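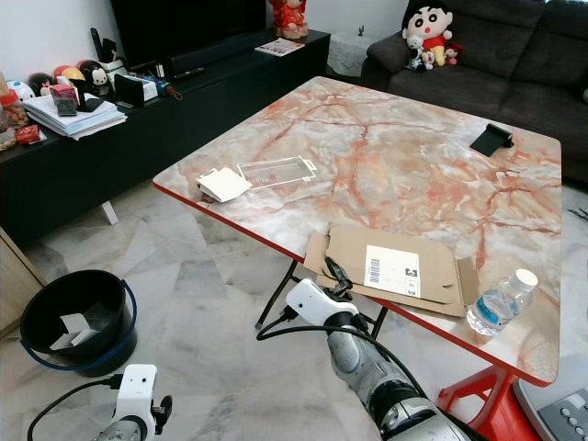
Table clearing task, start position. Right gripper is just in front of the cardboard.

Forum: Teleoperation and teaching by demonstration
Thread: Flat cardboard, how do you teach it?

ketill_h
Hello all. I am recording a table clearing task with two arms, by remote control with leader arms. The things on the table are an opened cardboard box, a plastic bottle lying on its side, a crumpled paper and a thin clear plastic tray. The rubbish should go in the black bucket on the floor, the bottle should stay on the table but standing up.

I have 23 demonstrations until now. The paper and the bottle I can do well. The cardboard is my problem. It lies flat, and the flaps hang partly over the table edge. When I try to take it from above, the fingers press on the surface and slide. When I take it by a flap, the whole box turns and pushes the bottle. From 23 recordings I would keep perhaps the half.

My questions: do you take the flap or the body of the box? And do you keep the recordings where the first grasp fails and the second is good?

Regards, Ketill

mossgreen
Take the flap that hangs over. One finger under, one finger above, come in level with the table top. You have free air under it, so use it. From above you will never be happy with flat card.

And delete the failed grasps. The policy copies what you show. If you show sliding, it will slide.

raili_j
I agree with the first part and I do not agree with the second. We had the same discussion in Grestar, where I work, and we tried both ways. With only clean recordings the arm was lost after the first small mistake, because it had never seen how a person comes back from it. Now I keep the failed grasp if the correction comes quickly and is calm. If the operator waits and thinks for a long time with the gripper in the air, I delete it.

So for me the question is how the operator recovers. A missed grasp alone is no reason to throw away the recording.

Raili Jääskeläinen

mossgreen
How many recordings did you have in that test? With small numbers I would not trust it.

raili_j
835 in the whole set, for 4 tasks. The recoveries were a small part. I can accept that with 23 it is different. Then I would first make more clean ones, and add recoveries later on purpose – put the gripper in a bad place, start the recording, and show only the way back.

ketill_h
Thank you, this idea to start from the bad place is new for me. I will try it.

About the flap: I tried it this afternoon from the front edge and it is better. But the box still turns when I pull. Should I use the left arm to hold it?

falura_user
I had this with the Falura leader arms. Two hands for one piece of cardboard is a lot of work for the operator, and you will do it differently every time. I would lift first, only a little, and then move to the side. People pull because they are used to pulling with their own hand, where you feel the friction. With remote control you feel nothing.

Also check your cable. On your picture the black one goes down from the right gripper to the floor. If the bucket is to the left and the right arm must go there, you can get it caught on the table corner. I lost a good connector like this.

ketill_h
The cable is a good point, I will tie it along the arm.

For the bucket, I planned that the right arm lifts the box and gives it to the left arm, and the left one drops it. Is this too much?

grirneo_fan
Handover of cardboard is hard, please do not start with this. Move the bucket nearer. It is your home, you decide where the bucket stands!

I also ask myself about the size. An open shipping box will not go in a bucket if you do not fold it first. Do you want to teach folding also?

ketill_h
No folding. You are right that it can stick out at the top, I accept this. If it falls over, I will find a bigger container.

mossgreen
Then I would drop the cardboard next to the bucket as its own step. Cleaner end of the episode, and you can label it without discussion.

What about the clear tray? I find clear plastic worse than cardboard. My camera almost does not see it on a pale table, and your top is pink and white marble pattern, so there are lines everywhere.

raili_j
Yes, the tray would worry me more too. Please look at your recordings through the robot camera only, and ask if you could do the task from this picture. If you look over the arm at the real table while you operate, you use information that the policy does not have. It was our biggest mistake in the first 2 months.

ketill_h
I must confess that I look at the real table. I sit beside it. So I should turn the chair and use the screen?

raili_j
Yes. You will be slower in the beginning and a bit angry – it goes away.

falura_user
I do not fully agree. For the cardboard I look directly and my results are fine. For the tray, yes, screen only.

ketill_h
Good, I will do the tray by screen and compare. I start again from zero with the new bucket place. Has somebody settings for the gripper force on thin card? Mine leaves a mark.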